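Midis tabletop set - README

Status: partial release, 11/28/22
Maintainer: Cengiz Çınar

The set covers pick and place runs with a plastic cup on a square table, recorded from the head camera of a two-armed robot. Read the fault notes before training on it.

Known fault: left gripper dropout

In 3 of the 4 sessions the left gripper stopped reporting its position partway through a run. The arm kept moving on the last good value, so the logged state and the video disagree from that point on.

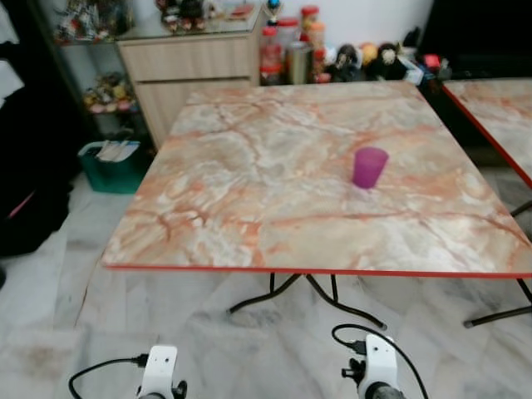 We traced it to the cable connector on the bracket, which worked itself out of its seat when the wrist turned far enough. Reseating it cleared the fault each time. The firmware gave no warning - the timeout was set to 800 ms and the watchdog was off.

Affected runs have dropout = 1 in runs.csv. Session 2 is clean.

To do
- strain relief on both wrist cables
- watchdog on by default
- repeat the bad sessions in February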